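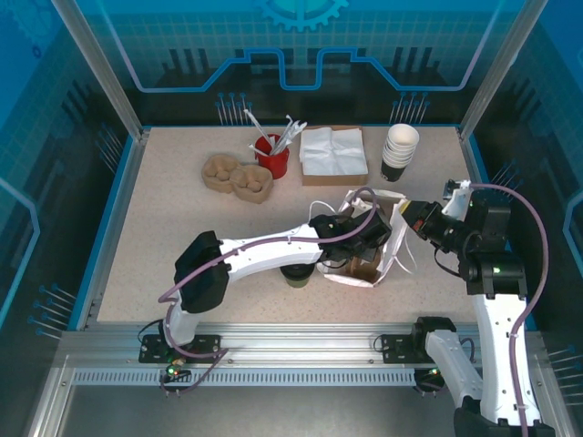

A molded pulp cup carrier, the kind that keeps turning up in my recycling pile.

October 13, 2024

I've been carrying a reusable cup for two years now and I'm starting to think I was sold something.

The cup itself is fine. It's a Pfister, it cost me 17 dollars, and the lid hasn't cracked yet. My problem is with the story that came with it. Every coffee place in Tullton has a sign at the register telling you how much good you're doing, and none of the signs tell you how anybody worked that out. I asked at one. The guy pointed at the sign.

So I did what any annoying customer would do and started paying attention. At the place I go most mornings, I hand over my cup, and about half the time the person at the machine pulls the shot into a paper cup, pours it into mine, and throws the paper one away. I've watched this happen while standing under the sign. When I brought it up I was told it's for portion control. Okay. But then I'd like my discount to come with an apology to the trash can.

The discount, by the way, is 15 cents. It was 15 cents when a small coffee was a lot cheaper than it is now.

Derek Whitlock, who I used to work with and who will argue about anything, thinks I'm missing the point. His view is that habits spread, and if enough people show up with their own cups the shops will sort out the rest. Maybe. I've heard the same thing said about tote bags, and I own more tote bags than I have shoulders. I don't remember the part where the rest got sorted out.

Then there's the borrowing scheme. Ciren, the chain with the green awnings, started one in the spring. You put down 5 dollars, take a cup, and bring it back to any branch. I tried it. The first branch I took it back to had no bin for returns and the second had a bin but no working scanner, and I ended up mailing customer service. Marlies Auer wrote back, very politely, and credited my account, where the money can be spent on more Ciren coffee. I'm sure somebody there counts me as a happy participant.

I'm not saying throwaway cups are great. They're not, and most of the ones I see go in with the regular garbage, whatever is printed on the side. I just don't trust a plan where the customer does the washing and the carrying, and the shop does the sign.

What I'd want is dull. Ask people if they're staying before you reach for a to-go cup. Keep real mugs where the staff can get at them. The diner on Fastmont does this and has no sign at all, and the coffee is pretty bad, but it comes in a thick white mug and they refill it without asking.

I'm going to keep using the Pfister until the lid goes. After that, we'll see.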